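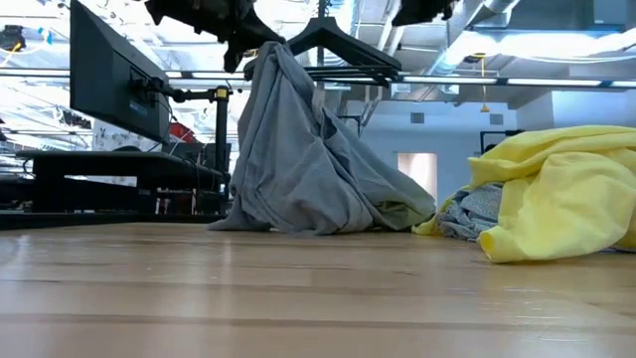
Gray and yellow garments on the wood table.

September, bench notes, retainer and aligner work

Spent most of the morning back on the clear retainer blanks, and I'm writing this up while I still remember which cup was which (Melur, if you're reading this, the labels did come off in the bath again, and yes, you told me so). We have two sheet materials on the go, Utano and Caneo, both thermoformed over the same upper arch model, the one with the rotated canine that gives everybody trouble.

Utano trims beautifully. It comes off the model with hardly any pulling and the edge along the gum line polishes up smooth in a couple of passes with the felt wheel. Caneo is the stiffer of the two and I like how it grips the molars, but it went cloudy behind the front teeth on both pulls. I think I let it sag too long under the heater. Next time I'll drop it sooner and see whether the haze goes away before I start blaming the sheet!

Cycling: the first Utano retainer went on and off the model 1000 times on the Geagea rig with no cracks I could find under the loupe. I had meant to go to 2000 and will start the second half after lunch. Caneo stopped at 400 with a little split at the back of the left second molar, right where I had nicked it with the scissors, so I'm not counting that one against it. Melur Nasution is going to trim the next one with the disc, being a good deal more patient than I am.

Also tried the Trusten soaking tablets on the offcuts, 5 strips in one jar, plain water in the other. Nothing to see yet. I'll leave them until tomorrow and hold them up against the shade guide by the window, where the light is kinder.

Small thing about the models: the new stone sets faster than the old one and I got bubbles on two of the cusps. Mix it a touch wetter, tap the tray longer, and please don't walk off to make coffee in the middle like I did.

To do: pull two more Caneo with a shorter heat, order felt wheels (we're down to the ragged one), and ask Melur where the good calipers went.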